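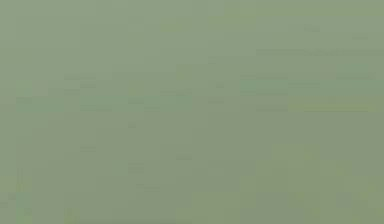 Let the Old Laptop Have One More Screw

Aug 16, 2024

Last month I opened my work laptop to put in a bigger drive. It is a Larnico machine, the thin one, bought new and still in very good condition. I had the small screwdriver ready, I had watched the video two times, and I had already made the backup. Then I saw that the drive was soldered to the board. The older model had a normal slot. The newer one doesn't, and the product page never says it in words. It says "fast integrated storage," and I read this as a compliment.

I want to argue that computer makers should be required to write on the box, in plain language, which parts can be changed by the owner. I don't ask that every part must be changeable. I understand that a thin laptop has limits, and I like thin laptops. I only ask to know before I pay.

The usual answer is that most buyers never open the machine. This is true in my family also. My sister has used a Nadar desktop for years and she could not tell you where the memory sits. But when her computer became slow, a shop put in a second memory stick while she drank a coffee next door, and she paid $44 for the work and the part together. She never opened the machine, and still she needed that it could be opened. The makers count only the people with screwdrivers. They forget everyone who goes to a shop.

Then comes the question of price. When I ordered the laptop, the version with the double storage would bring the total to $1,573, and this seemed to me too much for a bigger number in a menu. I took the small version and planned to upgrade later, as I did with three computers before. If the page had told me that later was not possible, I would have made a different choice. Maybe I would have paid. Maybe I would have bought the Danholm, which is thicker and has an ugly lid, but has two slots and a battery held with 6 screws.

Some readers will say I should have searched more. I did search. I read reviews for most of a weekend, and I can tell you the screen brightness and the fan noise of this machine in great detail. One review mentioned the soldered drive, on the last page, after the comparison of colors. A person who buys a laptop for a child in school will not find that sentence.

A small shop in my city, Chantharasri, already does what I am asking. Next to each laptop they put a paper card with 17 lines: memory, drive, battery, wireless card, keyboard and so on. After each line is written "yes," "no," or "shop only." It looks like a menu from a cheap restaurant, and I trust it more than any page from a manufacturer.

In October the new models will arrive, and the old ones will become cheaper. If you plan to buy one of these, please ask the seller about the drive first, and ask them to write down the answer. I keep mine for now, with an external drive hanging from the side on a short cable — it falls off the desk when I turn the laptop to show something to a colleague.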